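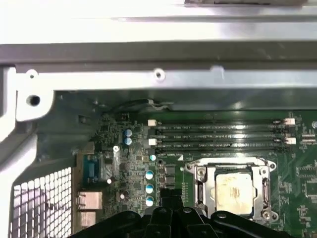

램도 없는 중고 본체를 굳이 살 이유가 있느냐고, 완제품에 몇 만 원만 더 보태면 되지 않느냐고 켈레치 바세이 님이 지난 글에 댓글을 남겨 주셨어요. 그 밑으로 비슷한 질문이 줄줄이 달려서 답글로 짧게 쓰다가 자꾸 길어지길래, 아예 사용기로 따로 빼 봅니다. 원래 말이 긴 사람이니 차 한 잔 옆에 두고 천천히 읽어 주세요.

Vinier 중고 베어본 사용기 (메모리, 디스크 미포함)

구입처는 Girkbridge이고 가격은 배송비 빼고 107달러였습니다. 메인보드와 CPU, 400W 파워까지 달린 상태이고 메모리와 저장장치, 그래픽카드는 직접 구해야 하는 구성이에요. 이런 물건은 파는 곳마다 포함 품목이 조금씩 달라서 상품 설명을 끝까지 읽으셔야 합니다. 저도 예전에 다른 데서 샀을 때 전원 케이블이 빠져 있어서 그날 저녁 내내 서랍만 뒤진 적이 있거든요(결국 안 쓰는 모니터에서 뽑아 썼습니다).

제가 이걸 산 용도부터 말씀드려야겠네요. 작은방에 두고 가족사진이랑 스캔한 문서를 모아 두는 기계가 필요했고, 또 하나는 오래된 재단기 컨트롤러를 연결할 직렬 포트가 꼭 있어야 했어요. 요즘 나오는 예쁜 미니 PC에는 이 포트가 없지요. USB 변환 케이블을 써 본 분들은 아시겠지만 되다가 안 되다가 해서 사람을 참 지치게 합니다. 그래서 뒤쪽에 파란 직렬 단자가 떡하니 박혀 있는 보드를 보면 저는 괜히 반갑습니다. 꽂았더니 컨트롤러가 바로 잡혔고, 설정에서 포트 번호만 한 번 바꿔 주고는 지금까지 건드린 적이 없어요.

포장과 첫인상

상자는 투박했지만 안쪽 완충재가 넉넉했습니다. 뚜껑을 열기 전에 살살 흔들어 봤는데 굴러다니는 나사 소리가 없어서 일단 안심했고요. 중고 본체를 받으면 저는 전원부터 넣지 않고 꼭 뚜껑을 먼저 엽니다. 배송 중에 빠진 커넥터가 있을 수도 있고, 파는 쪽에서 급하게 정리하다가 케이블을 팬 근처에 그냥 걸쳐 놓는 경우도 있어서요. 제가 받은 것은 내부 청소가 잘 되어 있는 편이었고, 메모리 슬롯 안쪽까지 손전등으로 비춰 봐도 뭉친 먼지가 없었습니다. 겉면에는 잔기스가 좀 있어요. 책상 밑에 둘 거라 저는 전혀 신경 쓰지 않지만, 거실에 내놓으실 분이라면 사진을 미리 요청해서 확인하시는 편이 좋겠습니다.

메모리 꽂기

이 부분을 물어보신 분이 제일 많았어요. 슬롯은 네 개이고, 네 개를 다 채울 필요는 없습니다. 저는 같은 용량 두 장으로 시작했어요. 어느 칸부터 꽂는지는 보드마다 순서가 다르니 설명서를 꼭 보세요. 종이 설명서가 없으면 모델명으로 찾은 PDF라도 옆에 띄워 두시고요. 슬롯 옆 글씨는 워낙 작아서 저는 휴대폰으로 찍어 확대해 가며 읽었습니다. 돋보기를 꺼낼까 하다가 자존심 때문에 참았다는 이야기는 굳이 안 해도 되겠지만 이미 해 버렸네요.

꽂을 때는 양쪽 끝 흰 걸쇠를 먼저 바깥으로 젖히고, 램의 홈 위치를 맞춘 다음 양 끝을 고르게 누르면 됩니다. 생각보다 힘이 들어가요! 처음 하시는 분들은 보드가 부러질까 봐 겁이 나서 반쯤만 넣고 멈추시는데, 그러면 화면이 안 뜹니다. 저도 첫 번째 시도에서 한 장이 덜 들어가서 삑삑 소리를 들었어요. 전원을 끄고 코드까지 뽑은 다음 다시 눌렀더니 딸깍 하고 걸쇠가 제자리로 올라왔고, 그 뒤로는 한 번에 켜졌습니다.

아쉬운 점을 하나 꼽자면 손이 들어갈 자리가 넉넉하지 않다는 거예요. 슬롯 가까이로 가로 지지대가 지나가는 구조라 손등이 자꾸 닿습니다. 손이 큰 모두페 아자이 님은 같은 모델을 조립하다가 본체를 눕혀 놓고 작업했더니 훨씬 수월했다고 알려 주셨는데, 저도 두 번째부터는 그렇게 했고 확실히 낫더라고요. 안쪽 금속 모서리는 제 것은 마감이 괜찮아서 베인 적은 없지만, 얇은 장갑 하나 끼고 하시라고 권하고 싶습니다.

케이블 정리

솔직한 마음으로는 여기서 점수를 좀 깎고 싶어요. 검은 케이블이 메모리 슬롯 위쪽으로 둥글게 넘어가는데, 램을 넣고 뺄 때마다 손가락으로 살짝 들어 올려 줘야 합니다. 큰일은 아니지만 매번 그러니 은근히 귀찮아요. 저는 Disitetti에서 파는 벨크로 타이로 옆쪽에 느슨하게 묶어 두었습니다. 플라스틱 케이블 타이로 꽉 조이면 나중에 자를 때 선까지 건드리기 쉬우니, 뗐다 붙였다 할 수 있는 걸로 쓰세요.

소음과 열

처음 켰을 때 팬이 한 번 크게 돌아서 깜짝 놀랐습니다. 몇 초 지나면 조용해지니 반품 신청부터 하지는 마시고요. 평소에는 옆방에서 들리지 않는 정도이고, 사진을 한꺼번에 옮길 때만 바람 소리가 납니다. 작업 중 온도 같은 것은 제가 꼼꼼히 재는 성격이 못 되어 숫자로 말씀드릴 수가 없네요. 다만 통풍구 쪽은 벽에서 한 뼘은 떼어 놓으시길 바랍니다. 망으로 된 부분에 먼지가 금세 앉아서, 저는 10월에 한 번 부드러운 붓으로 털어 주었고 앞으로도 계절이 바뀔 때마다 할 생각이에요.

디스크 이야기 조금

저장장치는 집에 있던 것을 하나 쓰고, 하나는 Girkbridge에서 같이 주문했습니다. 중고 디스크는 사용 시간이 얼마나 되는지가 제일 궁금하잖아요. 확인해 보니 1,379시간이 찍혀 있어서 중고치고는 아주 얌전한 물건을 받았다 싶었어요. 이건 복불복이라 다른 분도 그럴 거라고는 말씀 못 드립니다. 받자마자 검사 프로그램을 한 번 돌려 보시고, 반품 기간 안에 이것저것 많이 써 보세요. 그리고 아무리 얌전한 디스크라도 가족사진은 꼭 다른 곳에 한 벌 더 두셔야 해요. 이 말은 제가 잔소리를 좀 하더라도 이해해 주세요.

판매자 응대

보드 배터리가 다 되었는지 시계가 자꾸 옛날로 돌아가길래 문의를 넣었더니 27분 만에 답이 왔습니다. 교체용 동전 배터리를 보내 줄지, 제가 사서 끼울지 물어봐 주더군요. 동네 가게에서 사는 게 빨라서 그렇게 하겠다고 했고, 다음 주문 때 쓸 할인 코드를 받았습니다. 말투가 친절해서 기분이 좋았어요.

누구에게 맞을까

직접 뚜껑을 열고 뭔가 끼워 보는 일이 싫지 않은 분, 집에 남는 램이 있는 분, 그리고 저처럼 오래된 장비 때문에 옛날 포트가 필요한 분께는 기분 좋게 권합니다. 반대로 램과 디스크를 전부 새로 사야 하고 조립도 남에게 맡길 생각이라면 바세이 님 말씀이 맞아요. 이것저것 더하다 보면 완제품 값에 금방 가까워지거든요. 장바구니에 필요한 부품을 다 담아서 합계를 보고 결정하시면 됩니다. 게임용으로 생각하시는 분들은 파워 용량이 넉넉하지 않으니 쓰고 싶은 그래픽카드 요구 사양부터 확인해 보세요.

좋았던 점: 직렬 포트, 깨끗한 내부, 조용한 평소 소음, 빠른 문의 답변
아쉬웠던 점: 메모리 쪽 손 들어갈 공간, 걸리적거리는 케이블, 겉면 잔기스
별점: 다섯 개 중 네 개

추가로 적습니다. 쳄파카 후타페아 님이 램을 섞어 써도 되느냐고 쪽지로 물어보셨는데, 저는 같은 규격의 다른 회사 제품을 한 장 더 꽂아 봤다가 이틀 만에 뺐습니다. 켜지기는 하는데 가끔 멈추더라고요. 원인이 꼭 그 램이라고 단정할 수는 없지만 빼고 나서는 멈춘 적이 없어요. 남는 램이 있으신 분들은 일단 꽂아 보시고, 메모리 테스트를 자기 전에 걸어 두었다가 아침에 확인해 보세요. 결과가 나오면 댓글로 알려 주시면 저도 이 글에 덧붙여 놓겠습니다.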